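Cutcombe Word List
Data card and README, version 7

Last changed: 26 Jun 2024
Maintained by: L. Szilágyi

What this is

The Cutcombe Word List is a collection of short written records about how people name ordinary tools, containers and household things in English. Each record has one word or phrase, a short meaning, the place where the speaker grew up, and a note on how the word was collected. The present version has 3777 records.

I started the list as a help for my own translation work. I had learned English from school books, and in the school books every thing has one name. In the workshops and kitchens where I later interpreted, one thing had four names, and sometimes one name was used for four things. After a few years my notebooks were full and I put them into a file. The file is what you have downloaded.

The list is meant for reading and for small studies. It is not a dictionary and it does not tell you which word is correct.

Files

words.csv — the main table, one record in each row
places.csv — the places named in the main table, with their region codes
sources.txt — how each group of records was collected
changes.txt — what was changed between versions
README.txt — this text

All files are saved as UTF-8. The separator in the tables is a semicolon, since many meanings contain a comma. If your spreadsheet program opens the table with everything in one column, please set the separator by hand when you import.

Columns in words.csv

id — a number which stays with the record for its whole life. Numbers of removed records are not used again.

term — the word or phrase as the speaker said it, in lower case, except for proper names.

meaning — a short explanation in my words. I try to keep it under 60 characters, but some things cannot be explained so shortly and I let these be longer.

group — one of 46 subject groups, for example "fastening", "carrying", "pouring", "covering". The full set is in sources.txt.

place — a code which points to places.csv. It is the place where the speaker lived as a child, and not where the interview was made.

age_band — young, middle or old. I did not ask for exact age.

mode — spoken, written or mixed. Written means that the speaker sent me a letter or filled in a form. Mixed means that I heard the word first and later received it in writing too.

sure — yes or no. "No" means that I had a doubt about the meaning, the spelling or the place. Please do not throw away these records without looking at them. Many of the interesting words are there.

note — free text, often empty.

How the records were collected

The oldest part comes from my own notebooks. These records are uneven. In the first years I wrote down only words which surprised me, so the common words are missing there, and a reader could believe that everybody in the region speaks in a very unusual way. From version 4 on I used the Isa form, a printed sheet with drawings of things and an empty line under each drawing. The speaker writes or says the first word which comes to mind. The form gives many dull answers, and the dull answers are needed if you want to compare places.

A smaller part was given by the Zirkis reading circle, whose members filled in the form at home and asked their relatives to do the same. In these records several speakers come from one family. Their place codes are correct, but you should not treat them as independent of each other. They are marked with "Z" in the note column.

I removed all names before the records went into the table. I also removed notes which told too much about a person, such as an employer or an illness.

Spelling

Where a word has no settled spelling, I wrote it in the way the speaker preferred. If the speaker had no opinion, I used the simplest spelling which an American reader would say aloud correctly. Two spellings of one word are therefore possible in the table, and they are kept as two records when they come from two speakers. If you want to count words, you will need to join them first. I have not done this for you because I do not always know where one word ends and the next begins — "lug" and "lugg" may be one word or two, and I have changed my mind about them more than once.

Hyphens are kept only when the speaker wrote them. In spoken records I use a space.

Known problems

The place codes for the coast are too broad. In the beginning I used one code for the whole coast and I cannot repair this now for the older records.

The group "covering" is too large. It has lids, cloths, sheets and roofs together. I plan to divide it in July, and the ids will stay the same.

Young speakers are few. Almost all records from the notebooks are from the middle and old bands.

Some meanings depend on a thing which is not made any more. When I could not find such a thing to look at, I copied the explanation of the speaker and set "sure" to no.

The word "case"

Of all the words in the group "carrying", the one which brings the most letters is "case". Readers ask why it has so many records and why they do not agree.
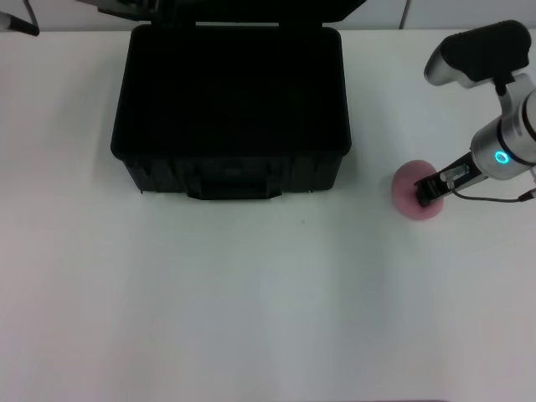
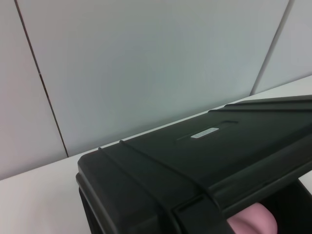
The difficulty is that "case" names a thing by its purpose, while many of its neighbors name a thing by its shape or by its material. A speaker who says "box" thinks of the corners. A speaker who says "shell" thinks of the outside, and a speaker who says "kit" often thinks only of what is kept in it. For a black case with a hard shell and rounded corners like the one on the white table, I would accept any of these words in the table, and also "hard case", which I enter as its own term with a space. The raised parts on such a lid are a second source of variation. I enter "rib" and "ridge" when the speaker uses them for the molded lines, and both go to the group "parts" and not to "carrying". A long shallow hollow in the lid is "recess" in written records and very often "dip" or "slot" in spoken ones. The word "suitcase" is kept apart, as most speakers use it for clothes only, although some old speakers use it for everything which closes and has a handle.

If you send me a record for "case", please write what the speaker keeps in it. The form does not ask for this, and I regret it.

How to use the list well

For a comparison between places, use only the records from the Isa form. You can find them by the letter "I" at the beginning of the note column. The notebook records are good for reading and for examples, but they should not be used for percentages.

For teaching, I suggest one group at a time. Learners like to argue about "fastening", and the meanings there are short enough to be read aloud.

Please do not mix versions in one study. The group names were changed between version 5 and version 6, and a table made from both will count some terms two times.

Corrections and new records

Corrections are welcome in any form. The best is one line with the id, the column, the old value and the new value. If you are not sure, send it anyway and say that you are not sure; I will keep your doubt in the note column.

For new records I need the term, the meaning, the childhood place of the speaker and the mode. A record without a place cannot go into the table. I answer slowly, but I read everything.

License and citation

You may copy, change and share the list, also in paid work, if you name the source and say what you changed. Please cite it as: Szilágyi, Cutcombe Word List, version 7. When you quote a single record, give the id as well, so that a reader can find it in later versions.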